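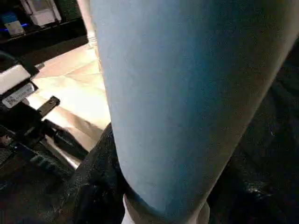 About Hultoro Tree and Shrub Care

Hultoro is a tree and shrub care company. We prune, plant, feed and inspect woody plants on residential lots, and we do the same on a smaller number of church, school and office properties. We don't mow, and we don't build patios. Customers ask about both every spring, so it seems best to say it near the top.

The company started in 2000 with one truck and a borrowed chipper. In the first few years most of the work was storm cleanup, and a lot of it was on trees that had been topped by someone else years before. Topping means cutting the main limbs back to stubs. The tree answers with a flush of weak upright shoots, the stubs rot, and the next heavy wind brings the shoots down. After seeing enough of that we moved toward regular pruning on a schedule. Scheduled work is still the larger part of what we do.

Where we work

Our yard and office are in Proltlow, on the east side near the grain elevator. We cover Proltlow, Kitonell and the townships between them. We will go a little farther for an existing customer who has moved, but we don't take new customers outside the area. The soil in Proltlow is mostly heavy clay. Toward Kitonell it turns sandy, and the same maple can behave very differently in the two places. Clay holds water in April and sets up hard by the middle of summer. Sand drains so fast that a new tree can dry out while the lawn next to it still looks fine.

Many of the older lots in Kitonell also have a high pH, and pin oaks and river birches there tend to go yellow between the veins. We can treat that, but the treatment has to be repeated. If the tree is small we will usually tell you to replace it with something that likes the site.

What we do

Pruning is done by season. Oaks are pruned in the dormant months only, on account of oak wilt. If a limb breaks in warm weather we make a clean cut and seal the wound the same day, and that is the one case in which we use wound paint. Crabapples and other fruit trees are done in late winter. Lilacs, forsythia and viburnums are done right after they bloom. If you call in March and ask us to shear the lilacs, we will ask you to wait, because the flower buds are already on the wood.

Planting is done in spring and fall. We plant at the root flare – the place where the trunk widens at the base – and not at whatever depth the tree happened to sit in its container. Circling roots are cut or shaved off. The hole is dug wide and shallow and filled with the soil that came out of it. We stake only when the tree can't stand by itself, and we come back to take the stakes off after one growing season. Mulch goes down in a flat ring, kept away from the bark.

Feeding is based on a soil test. We don't sell a yearly fertilizer plan for trees that are growing well. A mature shade tree standing in a fed lawn is often getting all the nitrogen it can use.

Inspections are done on foot first, with a mallet and a probe, and then from a rope or a bucket if something looks wrong. You get a written report that says what was looked at and what we would do, with the work ranked as now, this year, or watch. You are free to take the report to another company for bids.

Removals and stump grinding are done when a tree is dead, unsafe or in the wrong place. We grind to 12 inches below grade unless you plan to replant on the same spot, in which case we suggest moving over a few feet.

How Pace works

Pace is our care schedule. A customer on Pace gets 2 visits a year, one while the leaves are off and one while they are on. The winter visit is for structure: crossing limbs, deadwood, narrow forks in young trees. The summer visit is for insects, leaf disease, water and soil. Notes from each visit go in a file under the property address, so whoever comes next knows what was cut, what was left and why.

There were 106 properties on Pace at the end of last season. We take on new ones in the fall, when the crews have time to walk a lot properly. There is no contract. You can stop by calling the office before the next visit is scheduled, and you can have a copy of your file.

The crews

Our climbers and ground workers are employees, paid by the hour. They are not paid by the job and they get no commission on added work, so the person who tells you a tree needs attention doesn't earn more if you agree. New hires spend their first season on the ground, learning rigging, cleanup and plant identification, before they climb on a customer's tree. Saw and rope training is repeated every winter.

We carry liability insurance and workers' compensation. A certificate can be sent before the job if you ask for one. Please ask the same of anyone else you are considering.

Wood, chips and cleanup

We rake and blow the work area and haul the brush. Logs can be left in firewood lengths if you tell us before we start. We don't split. Chips are free to anyone in our area who can take a full truckload, dumped on a driveway or another hard surface. We can't promise a date or a kind of wood, and we don't deliver part loads. Fresh chips are fine on top of the soil around trees and shrubs. Keep them out of the vegetable bed until they have broken down – or use them only on the paths.

Getting an estimate

Call the office or use the form on the contact page. Estimates are free inside the service area. It helps if you are home, but it isn't required as long as the gate is unlocked and the dogs are in. Tell us about septic tanks, invisible fences, sprinkler heads and anything else that is buried. We call in the utility locate ourselves before stump grinding, but private lines are not marked by that service.

In late winter and early spring the wait for an estimate gets longer. Hanging limbs, trees on houses and blocked driveways go to the front of the list. Lines that are down or tangled in a tree are a job for the power company, and we can't start until they have cleared the site.

Office hours are weekdays, morning to late afternoon. Messages left after hours are returned the next working day, except during storms, when someone is on the phone in the evening as well.

Page last updated Thursday, March 28, 2019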